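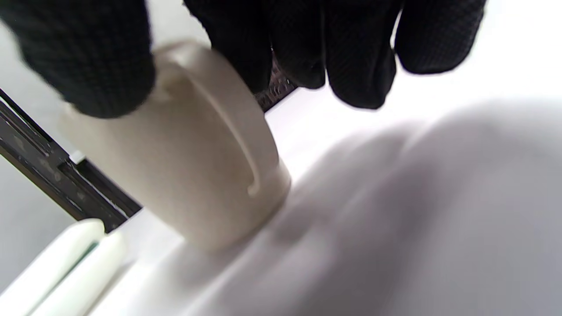 Tundska Group, Department of Manipulation Systems

### 3.2 Setup of the hand-held gripper

The gripper camera is refocused every 200 grasps, and the finger pads are wiped at the same time.

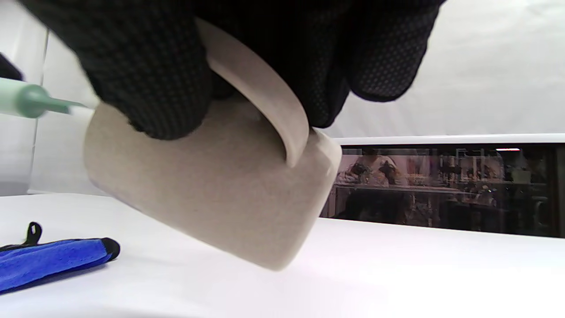
Ojārs Ozoliņš

Exposure is locked before each run – a dark glove over a white table will otherwise shift it. Pads worn below 80 percent of their starting thickness are replaced.
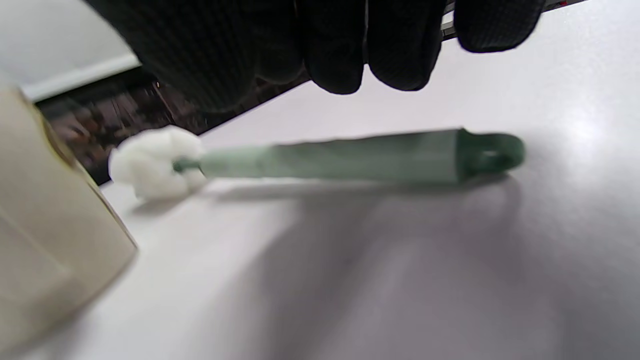

**Figure 4.** Gloved hand above the green-handled tool.

Lens mounts loosen with use, so we tighten the bracket after 100 grasps and repeat the calibration.
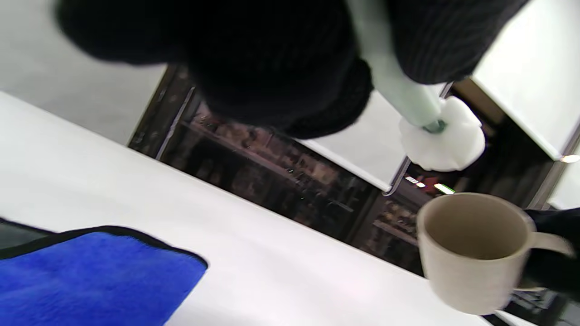

The bracket angle is checked against the table edge. A tilted view is acceptable if the objects stay clear, as with the open rim of the beige mug and the white tuft on the tool.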